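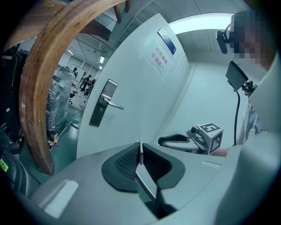 The storeroom at Hulero stays locked most of the day, and the man who holds the key would like it kept that way.

He has run the stores for Zonham, the trading company that leases the building, for 10 years. He agreed to talk in November, during the slow part of the afternoon, on the condition that we leave his name out.

"People think a storeroom is a place where you put things," he said. "It's a place where you have to find them again."

His list runs to nearly 700 kinds of parts and supplies. Anything small or expensive goes behind the locked door. Pallets and bulky goods stay out on the main floor. The notice in red characters on the door, 库房重地 非请勿入, tells people the storeroom is a restricted area and not to come in uninvited. He put it up in his second year.

"Before that, everybody walked in and helped themselves. They meant to write it down later. At the end of the year we were short 2,000 pieces, mostly fasteners and tape. Who uses that much tape?"

Did the sign work? "The sign and the lock worked. The sign alone lasted a week."

Requests now go on a slip, and he brings the goods to the door himself. Drivers from Jekus, the carrier, complained at first about waiting. He says the wait is usually under 10 minutes, longer if the slip is hard to read.

He has firm opinions on plastic film. He wants stacks wrapped from the bottom up, with extra turns at the base, and a label on two sides. "If I have to cut the wrap to learn what's inside, somebody did it wrong."

The green floor is a sore point too. He would have picked gray.

Next year part of the stock moves to the company's smaller building on Grabowska, and he is drawing up the shelf plan now. He has already asked for a lock on that door. He hasn't heard back about it yet.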